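Wiping down a white table, part two

The white table has been in use since April and I am still adjusting how I clean it. The surface shows everything. A dry cloth moves dust from one side to the other, and a wet one leaves streaks that only appear when the light comes in low, at 4 p.m. or later.

My current method uses a small white cotton cloth, folded in quarters. That gives eight usable faces if you refold it as you go. I dampen it with 40 ml of water and one drop of dish soap, wring it hard, and work in straight overlapping passes. Circular wiping looks thorough but leaves arcs at the corners. Dark flat items get their own pass with a dry cloth, before anything damp comes near the table.
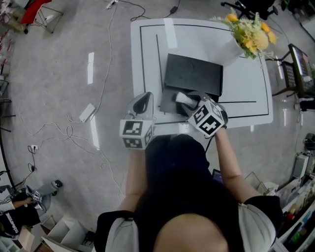
Folded cloth on the dark gray flat piece, flowers left at the back corner.

The artificial flowers stay on the table during a normal wipe. The leaves hold more dust than the petals do, so every month or so I take the vase to the sink and rinse the whole bouquet under cool water, then stand it upside down on a towel overnight.

Tape is a separate problem. White tape on a white surface picks up a gray edge within a few weeks, and rubbing it with a damp cloth lifts the corners. I wipe along the length of the strip, never across. If the edge has already gone gray I pull the strip at a low angle and put down a new one. Rekha Kaimal suggested warming old tape with a hair dryer first - 2 minutes on low is enough, and the residue mostly comes up with it.

Cloths go in the wash at the hottest setting, no softener. Softener leaves a film and the next wipe will smear. I bought a pack of 200 last year and have thrown out very few.

Next post will cover the floor under the cables.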